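Joining two white tabletops without a ridge at the seam
Posted in Workshop and Office Furniture

I have two white tables pushed together to make one work surface. They came from different places: the larger is a Grement, the smaller is an older Mullholm with a radiused front corner. Both are matte white and nominally the same height. In use they are not. Paper catches at the joint, and a straightedge laid across it rocks.

Measured with a digital caliper against a steel rule, the Mullholm sits low by a little under a millimeter at the front and more at the back. The two edges are also not parallel, so there is a tapered gap. The tables have to come apart twice a year (next time is November), so I don't want to glue anything. The large table is 800 deep, the small one 600. All figures in mm.

What is the correct order of operations? Level first and then close the gap, or the reverse? And is there a cover strip that doesn't create a worse bump than the one I have now?

tabletop_439

Annapurna Unnithan
Accepted reply

Level first. If you close the gap while the tops are at different heights, friction between the edges will hold one table up and you will get a false reading. When somebody leans on it, it drops.

Clear both tops completely before measuring. Pole stands with a heavy base are the usual thing people leave in place, and they matter on a light table because the load is concentrated over one leg.

Separate the tables by 30 mm. Level the larger one on its own with its adjustable feet, checking lengthwise, crosswise and on both diagonals. Lock the feet. From then on the large table is the reference and does not get touched.

Bring the small table up until the edges almost meet. Adjust its feet in pairs, the seam side first, then the far side. Use a straightedge long enough to rest well onto both tops. A feeler gauge under it will tell you more than a bubble.

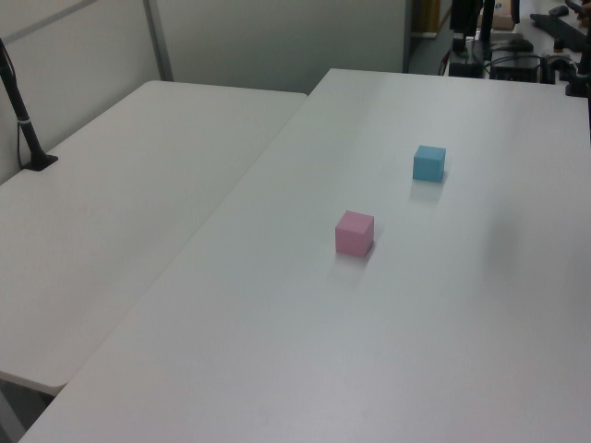
The taper in the gap is a separate problem from the height, and it is usually caused by the floor or by a wall behind the tables. If one table is pushed flat against a wall or partition and the wall isn't straight, the table follows the wall and the two edges cannot meet squarely. Pull both forward and align them to each other. You may then find that the fronts no longer line up with the room. With two tops set at slightly different angles, the seam reads as a diagonal line between them, and on plain white surfaces it is visible from across the room even when the heights match. Sight along it from the front before you clamp.

To hold them, use two flat mending plates under the tops, screwed into one table only, with a clamp on the other side. That comes apart in a few minutes. Check the thickness of the top before choosing screws.

I would skip the cover strip. Anything that sits on the surface is a bump by definition. If crumbs or small parts fall through, run low-tack white tape along the joint and replace it when it gets dirty.

gustuvell_mk2

Agree with leveling first. One addition on the radiused corner: the straight part of the edge stops where the radius starts, so don't take any measurements there. I lost an evening to this. Take the front reading well back from the curve and mark the spot with pencil so you use the same one every time.

I disagree about strips. Kleinschmidt makes a thin T-profile that drops into the gap and sits nearly flush. It needs a parallel gap, so it won't fix your taper, but once the taper is gone it works fine. Cut it slightly short. Mine was cut to exact length and it lifted at one end when the room got warm.

deskfoot

just put folded cardboard under the low legs. had mine like that for years

tabletop_439

Thanks. Leveled as described by Annapurna, and the step is now under 0.2 at both ends. The taper was the wall. I moved both tables forward by roughly a hand's width and the edges close up properly. Plates are on order. I'll try the tape before I buy the profile.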